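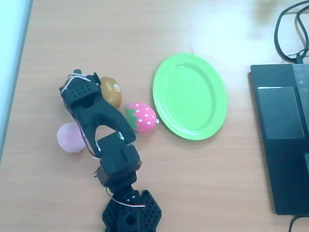 Chapter 7
Fruit in the Play Kitchen

Learning goals

After reading this chapter, students should be able to:
Explain how play food supports early talk about shape, color, and size.
Choose a small set of play fruit suited to a given age group.
Prepare a tabletop for sorting and naming activities.
Keep a simple record of how children group the pieces.

Key terms: play food, sorting rule, naming task, open set, closed set

7.1 Why begin with fruit

Fruit is among the first foods that young children learn to name. It is handled at home, carried to school in lunch bags, and shown in a great many picture books. For this reason a basket of toy fruit is often the first item placed in a classroom play kitchen, and it is the item with which this part of the book begins.

The value of toy fruit does not depend on its being an exact copy of the real thing. A peach may be little more than a pale pink ball, and a child who has never been told that it is a peach may well call it a ball. A kiwi gives more help. Its brown skin and cream-colored end set it apart from most other fruits on the table, although children who know the kiwi only in slices may not recognize it whole. Teachers should treat such answers as useful information about what a child has seen before, and should record them without correction during the first session.

7.2 The Clultwood classroom survey

Much of the material in this chapter draws on the Clultwood survey of play areas in early childhood programs. The survey visited 178 classrooms and listed 2131 pieces of play food, of which 838 were fruit. Vegetables and bread made up most of the remainder. Teachers were asked which pieces children reached for first, which were most often given the wrong name, and which were most often missing at the end of the year.

Two findings will be taken up later in the chapter. First, the size of the set mattered less than expected. Classrooms with around 50 pieces of play food reported the same range of sorting games as classrooms with far more. Second, pieces with few surface details were named in the widest variety of ways – a result that is examined in Section 7.5.

7.3 Preparing the table

Sorting and naming tasks are best carried out at a table, away from the shelves of the play kitchen. A plain surface is preferred. Light wood serves well for most fruits, but pale pieces can be hard to see where a window or lamp throws a strong glare on the tabletop. Sit in the child's chair before the session begins and check the surface from that height. If the glare is strong, turn the table or lower the blind.

Place no more than three fruits on the table at the start. They may be set close together, even partly hidden one behind another, when the aim is to have the child look carefully and ask for a better view. When the aim is naming alone, leave a hand's width between pieces.

Before you read on

Consider a classroom you know well. Which toy fruits does it hold, and which would a visitor be unable to name? Write down your answer and keep it for use with the Prorkine sorting chart, introduced in the next section.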